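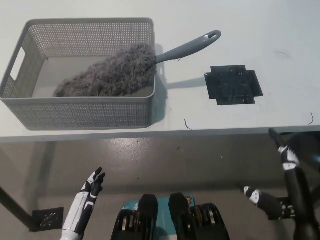 Planning software likes a world made of boxes. A box has edges, a box has a center, and a planner that knows both can work out where a hand should go and how to get it there without hitting anything. The trouble starts with household goods. A duster is a fair test, with a stiff plastic handle at one end and a shaggy gray head at the other, and when it is lying in a storage basket with its handle sticking out over the rim, the software has to decide which parts of it count as solid. The group at Gavgate that writes the planner called Pesora has spent most of the past year on that question.

Pesora runs between the perception code, which turns camera data into shapes, and the controller, which moves the joints. It takes in a rough model of the table and whatever is on it, picks a grasp, and hands over a path for the arm and fingers. The first version treated every object as a hard shell. If any part of the hand was going to cross the shell, the path was thrown out. With soft items this meant nearly every path was thrown out, and the robot stood with its hands up and did nothing.

The current version keeps two shapes for each object. The inner one is what the hand must not pass through. The outer one is what it may push into slowly. For a duster, the inner shape is the handle and whatever core the software guesses is inside the head. The outer shape is the fluff. The guess is often wrong, and the programmers say so in their own notes. A head that has been flattened on one side throws it off, and so does one pressed against a wall.

Baskets have caused a separate set of bugs. The sides of a perforated basket are full of small round holes, and a depth sensor does not see a hole and a wall the same way. In early tests, the side of a basket came back as a cloud of points with gaps in it, and the planner took some of those gaps for open space. It would then propose reaching straight through the plastic. The fix was dull. A filter now looks for regular patterns of gaps below a set size and closes them before the planner sees the data. Handle slots are larger, so they stay open, and that is correct, as fingers can go through them.

Color does not help much either. A gray duster in a gray basket gives the segmentation code very little to work with, and it used to return the pair as one object with an odd tail. The team added a step that looks at surface texture as well, and a long thin part crossing a rim is now treated as a hint that something is inside something else.

Each software build has to pass a fixed set of trials before it is merged. The set has 300 starting layouts stored in simulation and 19 that are run on hardware. The hardware trials are slow. Each one is repeated 10 times, and a build that fails any layout 3 times goes back. Failures are sorted by which module made the first mistake, and that sorting is done by a person reading logs. An automatic version was tried in May and dropped. It kept blaming the controller for errors that had started in perception, where the log entries are longer and less tidy.

The log viewer is a tool of its own, called Desmet, and several of the programmers said they would give up the planner before they gave up the viewer. It lines up the camera view, the two-layer shapes and the joint commands on one timeline. Before Desmet, a question as simple as why a thumb closed early could take an afternoon. Now it is usually a matter of scrolling back until the shapes and the picture stop agreeing.

Flat black markers handle the question of where things are. A marker has a known size and sits at a known spot, so the code can compare where it ought to appear with where it does appear and correct the camera position. Plain tape is used for rougher jobs, such as showing a person where the middle of the working area is. The perception code is told to ignore tape, though scuffed tape still turns up now and then as a thin object lying on the table. Stray hairs used to do the same until the minimum object size was raised.

The next piece of work is timing. Pesora plans once, before the arm moves, and does not change its mind on the way. If the handle shifts when a finger touches it, the rest of the path is carried out against a model that is out of date. A branch called Dullau replans during the motion, and it does well in simulation. On hardware it hesitates, with small stops each time a new path comes in, and the fingers tend to lose their grip at those stops. The programmers are trying to blend the old path into the new one over a longer stretch. They have not set a date for merging it, and the hardware trials for the main version are still being run with replanning turned off.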